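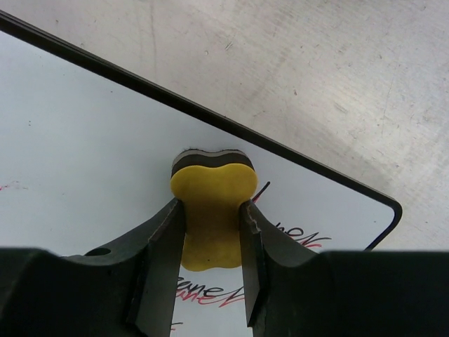
Chapter 7
Contact Tasks and the Working Demonstration

A demonstration cell differs from a production cell mainly in what it is required to tolerate. Visitors stand close, ask for a task to be stopped and started again, and seldom watch a full cycle. The task must therefore be one that a lay person understands at once and that an engineer can still learn from. Wiping a whiteboard meets both conditions. With a yellow foam eraser pinched at its waist between two flat fingers, and handwriting in black and red on the board beneath it, the purpose of the motion needs no caption. The engineering content lies in the contact between foam and board, and that contact is the subject of this chapter.

The case used throughout is an open day held in February at the Grondel works, where Anikó Magyar ran the handling section. Her cell had 2 stations. The first, built by Orkard, sorted castings by mass and was position-controlled from start to finish. The second was the wiping station, for which Ruppert supplied the arm and Zusen the control software. Visitors were taken past the sorting station first, so that the difference between moving to a point and pressing on a surface could be explained in that order.

Position control alone is poorly suited to wiping. A small error in the assumed height of the board leaves the eraser either clear of the surface or pressed hard into it. Foam hides part of this error by compressing, but the contact force still changes along the stroke if the board is not level. At Grondel the board was not clamped, and the working height was taken afresh before each group arrived. The stroke was set at 300 mm and the cell was run for 545 cycles during the day. Both values return in the worked problems.

The grip deserves equal attention. Friction at the board pulls the eraser sideways, and flat fingers resist that load only through the clamping force and the shape of the part. A narrow waist helps, as the wider ends limit sliding along the finger faces. It does little against rotation about the line joining the fingers – a fault that visitors at Grondel noticed before the staff did. Finger wear is treated in Section 7.4.

Section 7.1 sets out the forces acting on a held tool during a straight stroke. Section 7.2 introduces a simple spring model of foam, and Section 7.3 uses it to choose a pressing depth. Readers who have not met the friction cone should first work through the last part of Chapter 5.

7.1 Forces on a held tool

Consider a tool held between two parallel fingers and pressed against a flat, rigid surface. Three forces act on it in the plane of the stroke: the normal reaction of the surface, the friction opposing the motion, and the resultant applied by the fingers. The weight of the tool is neglected.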